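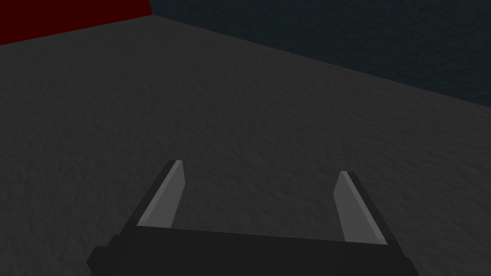
Vicente Cabral kept telling me that a search behavior is only as good as its idea of nothing, and that ours had no such idea: the planner got an empty object list and treated it like a message that had gone missing.

He was right, and the rest of this section is me catching up with him.

Figure 4. Simulated view from behind the gripper, fingers open, over bare floor near the corner where the red and teal walls meet.

4.2 Handling views with no object in them

So far I've talked about Plodora as if the detector always hands it something to reach for. In Section 3 that was nearly true, because we spawned every object inside the starting view. Once we let objects land anywhere in the enclosure (and let some episodes start with none at all), the planner spent a lot of its life looking at views like the one in Figure 4: floor, two walls, the two fingers, and nothing to pick up. I had expected these stretches to be boring. They were where most of our bugs lived.

Let me go through how the pieces talk to each other first, or the fixes won't make sense. Olside renders the view and steps the physics. The detector takes the rendered image and publishes a list of candidate boxes, each with a class score and a depth estimate. Plodora reads the newest list, fits a grasp to the best candidate, and asks the motion layer for a short segment of joint targets. Jesent sits underneath and carries the messages, and it also writes the logs we used for every number in this paper. The whole loop has a budget of 24 milliseconds, and we hit that budget comfortably on the desktop machine we used for development.

The original version had one line in it that I'm not proud of. If the candidate list was empty, Plodora kept the previous target. I wrote it that way early on, when the detector was flaky and would drop an object for a single tick and then find it again. Keeping the old target smoothed over the dropouts and the motion looked lovely. I forgot about it for months.

You can probably guess what happens with that line when the room is empty. On the first tick there's no previous target, so the planner falls back to the home pose, fine. But suppose the detector fires once on a patch of floor texture. Now there is a previous target, and it never goes away. The arm drives down to a bit of floor, closes, lifts, checks the finger gap, decides the grasp failed, and goes right back to the same place with the same stale target. In our first run of 500 episodes with random spawns, 63 ended this way. I watched a good number of them replayed and they were all variations on the same theme — one false detection early on, then faithful obedience to it until the timeout.

4.2.1 Three kinds of empty

The fix started with splitting "no candidates" into separate states, which the detector now has to report explicitly.

The first is "stale." The message is older than the loop budget allows, so we know nothing about the present. The planner holds position. It used to carry on with the last segment, which is fine for a tick or so and a bad habit after that.

The second is "blind." The message is fresh, but too much of the usable image is covered or too poorly lit to trust. The usual culprit is the hand itself. The housing and fingers take up a fixed part of the view, and we mask them out before detection using the gripper model and the current finger opening. If what remains after masking falls under a threshold, we call the view blind and the planner moves the hand until it gets a better one.

The third is "clear." The message is fresh, the view is usable, and there really are no objects above the score threshold. This is the one we had no word for, and it turned out to be the most useful message of the lot. A clear view lets the planner cross off a piece of floor. It also cancels any old target that projects into the cleared area, which gets rid of the stubborn floor-grabbing completely.

I did worry about bringing the dropout problem back. A real object that vanishes from the detector for one tick would now cancel its own target, and we'd get the jerky motion I'd been hiding. So a target needs several clear reports in a row before it's dropped. During that window the arm slows down and keeps going in the same direction. I tuned the window by hand and I'm sure somebody could pick it better.

4.2.2 Using the walls

Floor coverage is easy to say and slightly annoying to compute. We keep a grid over the floor of the enclosure and mark each cell with the last time it was seen clear. To project image pixels onto that grid we need to know where the camera is, and in simulation we could just ask Olside for the exact pose. For most of the development I did exactly that. It's convenient, and it hides every calibration mistake you're going to make later.

For the results in Section 5 we turned that shortcut off. The planner gets the pose from the joint readings with noise added, and then corrects it with whatever structure it can find in the view. In our enclosure that structure is the line where each wall meets the floor. The floor texture itself is mottled and looks much the same everywhere, so tracking features across it gave us drift and very little else. The wall lines are long, straight, and easy to segment by color. One line fixes the heading up to a sideways slide along the wall. With two lines and the corner between them you get position in the floor plane too, as long as you know which corner it is.

Knowing which corner is where the wall colors come in. A corner is identified by the ordered pair of colors read from left to right across the seam. We normalize for brightness before the lookup, and I'd strongly recommend that to anyone trying the same thing. The teal is so dark that an early version of the classifier called it black about as often as it called it teal, and black was also its label for the hand. The result was a corner detector that sometimes decided the gripper was a wall. Masking the hand first and normalizing second took care of it.

There's a tilt in all this as well. The hand is rarely level while searching, so the two floor lines don't come out symmetric around the corner. I first assumed they would and used the difference to estimate heading, which quietly folded roll error into heading error. The current version solves for both together. It costs a little more time and we still fit in the loop.

4.2.3 Where to look next

With the grid and the pose in place, choosing the next view is almost simple. Each candidate hand pose gets a score for how many old or unseen floor cells it would show, minus a travel cost, minus a penalty for how much floor the hand would block. That last term matters more than I expected. With the fingers spread, the gap between them leaves a useful patch of floor visible, so the planner learned to prefer — well, the scoring prefers, nothing is learned here — searching with an open hand. We now simply open the fingers when a search starts and leave them open until a grasp is planned.

Candidates near a corner tend to score badly, since much of the image goes to wall. On the other hand, those are the views that fix the pose best. We added a term for pose uncertainty, so that the planner visits a corner when its position estimate has grown loose and otherwise sticks to open floor. The weight on that term is the setting I changed most often. Too low and the grid smears, with cells marked clear that were never in view. Too high and the hand shuttles between corners while an object sits in the middle of the room.

If every cell has been seen clear within the time limit, the planner reports the enclosure as empty and stops. The old system had no way to end an episode like that other than running out the clock.

4.2.4 What's still wrong

Cells right along the foot of a wall remain a weak spot. A small pose error moves them from floor to wall in the projection, and then they're never marked clear at all. For now we shrink the grid by one cell on every side, which means an object pushed flat against a wall can be missed during the search. The detector will still pick it up if it happens to be in view, so the effect is smaller than it sounds, but it's a hole and I'd like to close it.

The color lookup also depends on each ordered pair of wall colors being unique. That's a property of our setup, and a room with four white walls would need something else. The Mihăilă planner we compare against in Section 5 avoids the problem by keeping a longer history of views, at the price of a slower loop. I tried borrowing that history for corner matching only, and got it running, though it isn't in the version reported in this paper.

The state labels, the grid code, and the view scoring are all separate modules in Plodora and can be switched off one at a time. Section 5.3 gives the results for each combination.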